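Narkanura Workshop list
Subject: Re: [narkanura] gripper bench, cylinder pick
Date: February 22, 2023

> I've put new jaws on the old arm and it still drops things when I lift
> quickly. Before I spend any more on it, what are you gripping with, how
> are you closing it, and did you ever get the holder to sit in the same
> place twice? Mine creeps towards the wall all evening. Also, is it worth
> joining the Luvmont order or should I print my own fingers?

Closing speed first, as I think that is most of your trouble. I was running at 300 in the Stikness controller, which is the default, and the first finger to arrive pushed the part along before the second one got there. I dropped it to 243 and left the lift speed alone. Try that before you buy anything. If it still drops, slow the lift as well, but change one at a time or you won't know which did it.

The other setting to look at is the pause between close and lift. Mine was set to nothing at all. Half a second is plenty.

On the holder: mine is the black L-shaped one with the cradle cut into the top of the upright. It used to creep too, when it was held down with double-sided tape. It now has 2 screws through the base plate, side by side close to the upright. Drill the base before you fit the upright if you can, as there isn't much room for a driver afterwards. I did it the other way round and chewed up a screw head.

The green block is foam and I would keep it foam. If you get the height wrong by a few millimetres a finger will dent it and carry on, where a hard block would stall the arm and lose you the zero. Keep it towards the back so you have clear table in front for the holder.
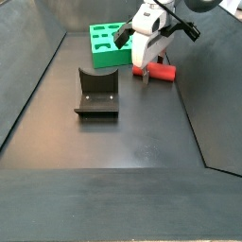 Narkanura list member, gripper bench

Check the finger height with the red cylinder on its side, flat on the table. Bring the arm down by hand jog until the near finger just touches the top of it, and write that number down. Do it at the middle of the cylinder, away from the rounded ends. I take the reading 3 times and use the highest. Then back off before you try a pick, or you will be pressing down on the part as the fingers move.

Watch the black brackets on either side of the gripper too. They stick out further than you expect, and the sloping sides of the enclosure come in towards the floor. I set a soft limit on the right and haven't touched the wall again.

As for Luvmont, I'd print your own first. The bought fingers are stiffer but the mounting holes don't match the Kettler plate you have, so you would be making an adaptor anyway. The order doesn't close until June.

I can post my settings file if it would help. It has my table offsets in it, so take those out before you run it.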